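**Workshop notebook, June - the reading corner and the bags**

Started at 2 with the corner by the window, after putting it off all last week. Telmo had the keys and let me in, then went upstairs to finish the Marín order. I had the place to myself until late afternoon, apart from the radio.

The plan was to settle two questions before we order for the rest of the building. First, whether one pedal bin is enough for a corner where people sit and drink something. Second, which bag to buy for it. We have been using whatever was in the cupboard, so every bin has a different liner and half of them slide down inside when the first bottle goes in.

Bags on hand:

- Hosta, thin, with handles. Two rolls left. Easy to tie, tears if you drag it.
- Briro, thicker, no handles. One roll, opened. Hard to get apart at the mouth. I had to rub the edge between my fingers for a good while.
- A handful of loose ones from the supermarket, not worth counting as a type.

I noted for each one how it opens, how it goes over the rim, and how it comes out again with something in it. I didn't weigh anything. Olaia asked for weights last time and then never used them, so I am skipping that unless she asks again.

The Briro does stay put on the rim. Folded down about a hand's width it doesn't move when the pedal goes, and the lid shuts flat over it. Getting it out is the bad part. With no handles you gather the top, twist, and lift by the twist, and if the bag is half full the twist comes undone as soon as you put it down. I ended up tying a knot in it, which used up so much of the top that there was hardly a bag left.

The Hosta goes over the rim faster but needs the fold done twice. The handles end up outside the bin and look untidy. Telmo said visitors won't care. I think they will, a bit, but it isn't a reason to choose the other one. 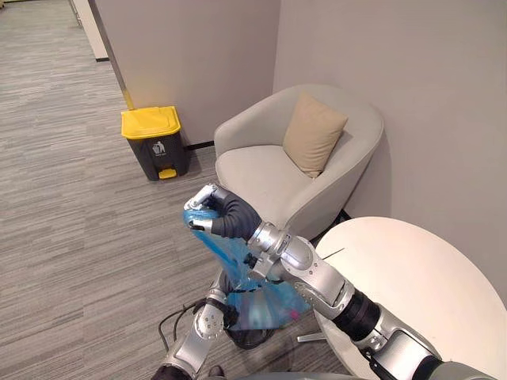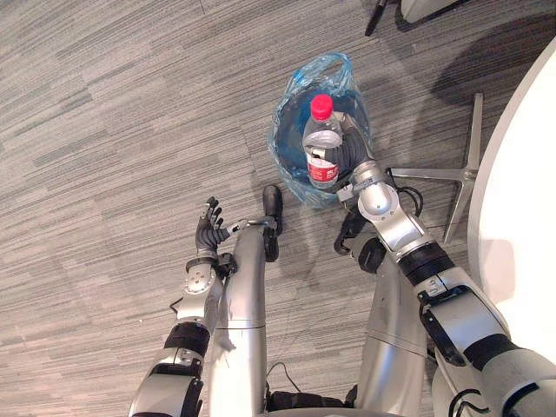
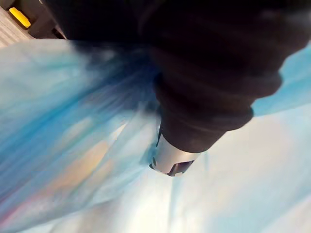

Liner color came up again when Olaia rang to ask how it was going. She wants white for the whole ground floor to match the furniture, and I can see why, with a round white table in that corner already. My vote is still for the see-through blue. The bottle with the red cap is easy to make out standing in one of those, and that matters for us, given how many bottles end up in the general waste and have to be fished out again. With white I'd be opening every bag to check. She said she would think about it and to put it in the notebook, so it is in the notebook.

Bottles in general: they should go in cap on and upright if the bag is going to be carried any distance. Lying down they push against the side, and the thin bags give at that spot first. Nikus, who collect from us, take bottles with caps on now, so the old sheet on the cupboard door is wrong. I took it down. Somebody needs to write a new one - short, large letters, no drawings this time.

Carpet notes while I was down there. The stripes hide crumbs very well, too well if anything. I ran my hand along the seams between tiles and found grit in most of them. The vacuum's wide head rides over the seams, so use the narrow one and go along them, then once across. One tile near the wall has a lifted corner. I pressed it down and it came back up. Needs the double-sided tape, which is in Telmo's drawer and not in the tape box where it belongs.

Armchair moved a little way out from the wall so the vacuum can get behind it. Please leave it there. When it is pushed right back it rubs the paint.

Emptying: some 5 minutes for the corner with the liner change and a wipe of the table, once you have everything with you. Without the spare roll it is double that, from walking back to the cupboard. I tried keeping two or three folded liners in the bottom of the bin under the one in use and that worked fine, so I'd like to do it in all of them.

To do:

- Ask Olaia for a decision on color before the order goes in.
- Find out if Briro make the same thickness with handles.
- New sheet for the cupboard door.
- Tape for the carpet tile, and put the tape back in the box after.
- Use up the supermarket bags in the workshop bin, not upstairs.

Keys back on Telmo's hook. Hosta rolls are on the second shelf, left side, behind the paper towels.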